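Testing the Grip at Cerkdale

Soft goods remain the hardest test for a gripper. At the Cerkdale laboratory, a team led by Dzifa Fiadzo spent April comparing two sets of finger pads for the Jendutness hand tool, one smooth and one textured. Each set was given 300 grasps on cloth.

The smooth pads released the fabric cleanly but lost it more often during lifting. The textured pads held better – though they also wore sooner, and the laboratory now inspects them after every 70 grasps.

"A firm hold is easy to achieve on a box," said Waldemar Nowicki, who oversees the trials. "Cloth gives way, and the fingers must follow it."

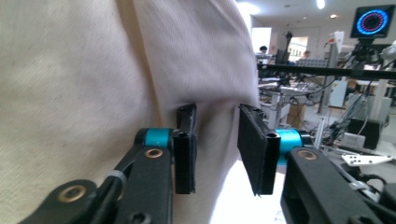
The two-finger gripper closes on a length of beige fabric in the laboratory.

A longer trial of 1,000 grasps is planned with Kubiak, which supplies the controllers.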